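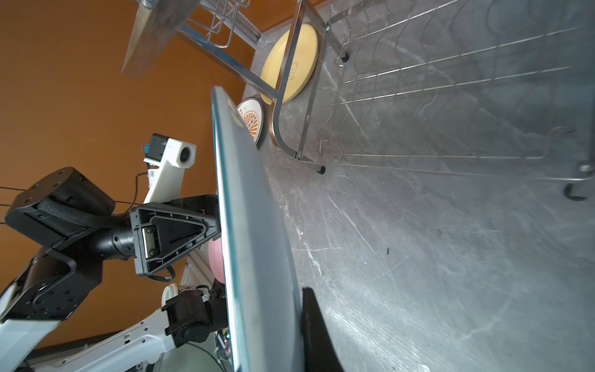 Issue 271, page 2

Print this page | E-mail this page
Reading time: 2 minutes

Fouad Sqalli plans equipment spending for the catering group Mellby. His budget request for a two-armed plate-handling cell went in before August, and he had priced the arms last.

"The arms are the easy line," he says. "You get a quotation and it holds. The fingers, the cables and the spare joints are where a budget goes wrong."

His sheet puts consumables at 565 a month for each cell, with finger pads the largest item. Plates have hard rims, he says, and a pad that has gone smooth must be replaced before it starts dropping stock. 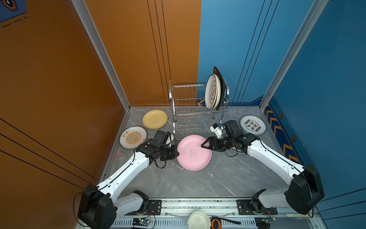
Sqalli also asked for a rail longer than the supplier, Jerkia, had first proposed. "If both arms have to meet at one plate, you pay for reach. We could have saved on the rail and then spent the same money moving racks closer."

Abenezer Mekonnen, who writes the test plans, wanted mixed crockery from the start. Plates of one pattern give good figures and tell a buyer very little, he says. "Different rims, different prints, different colours. I would hold back the final payment until the cell has worked through our own cupboard."

He is less firm on cameras. One on each wrist and one fixed view was his minimum – anything further he would leave to the second year. "Buy the mounts now. They cost little, and drilling later means downtime."
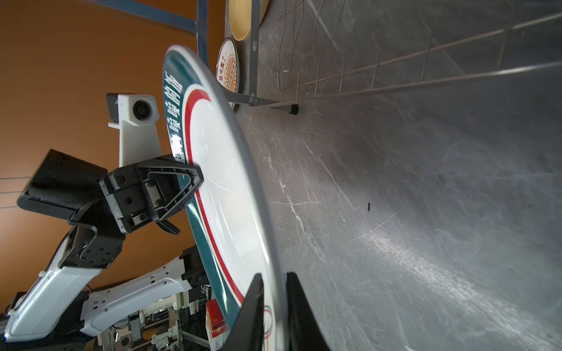
Lease or buy

Milska offered a lease with servicing included; Fawzy would only sell outright. Sqalli worked both out over the same term and chose to buy, with a separate service contract. "Two of the parts we expect to wear were outside the lease cover," he says. "I read that clause twice."

Mekonnen has asked for floor space to be booked before the order is signed.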